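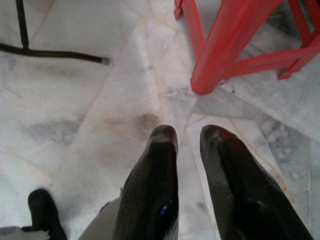
Four months now with the Clusari on our floor at the noodle place in Sernardale. People keep asking me what changed for the staff, so I'm putting it in one thread.

First, what it does. It sets tables and it clears them. Bowls, spoons, forks. It does not cook, it does not take orders and it does not carry soup. Merle Pryor, who owns the place, was clear about the soup from the start.

There are four of us on the floor: me, Maricruz Tapia, Leobardo Magaña and Iraís Galindo. Still four. Hours are the same as in February. I checked my pay stubs before writing that.

What changed is the order of the work. I used to set up between customers, whenever I had a free hand. Now setup happens in one block before we open, and one of us has to stay with it the whole time.

We call that person the minder. The minder wipes the tops, keeps the stools out of the way, and fixes whatever gets put down wrong. You sit for some of it. My knees are happy about that part. 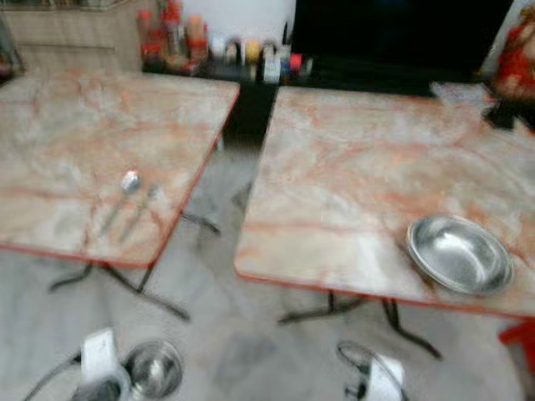 The minder job pays the regular rate. Maricruz thinks it should pay more, as you are responsible for a machine on top of your tables. I agree with her. Merle says he'll look at it after the summer.

Speed: it's slower than any of us. Iraís can set the whole room in the time it takes to do a few tables. But she can't do that and prep the herbs, and now the herbs are done before we open the door.

Things we had to change for it: the tables stay where they are put. We used to push them together for families without thinking. Now there's a note by the register about moving them back after – Leobardo wrote it, and he is the one who forgets.

The gap between tables matters too. Too wide and people walk through with trays. Too narrow and I can't get a broom down there. 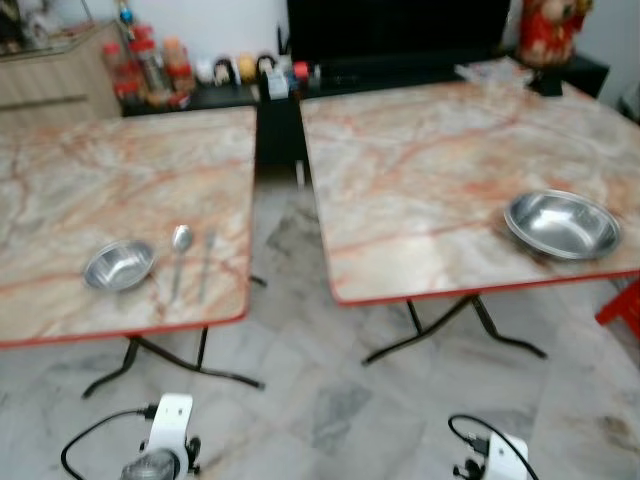

Spoon and fork go side by side. We argued over that more than anything else. Leobardo wanted them in the bowl, the way he has always done it. Merle picked side by side and that was the end of it.

Someone asked if customers mind. Most of them never see it run. A few regulars came early to watch and got bored.

Someone else asked if I'm worried about my job. Some, yes. I'd like it in writing that the four of us keep our hours, and I've asked for that. No answer yet.

I'll add to this when I hear back about the minder rate.

– Tonantzin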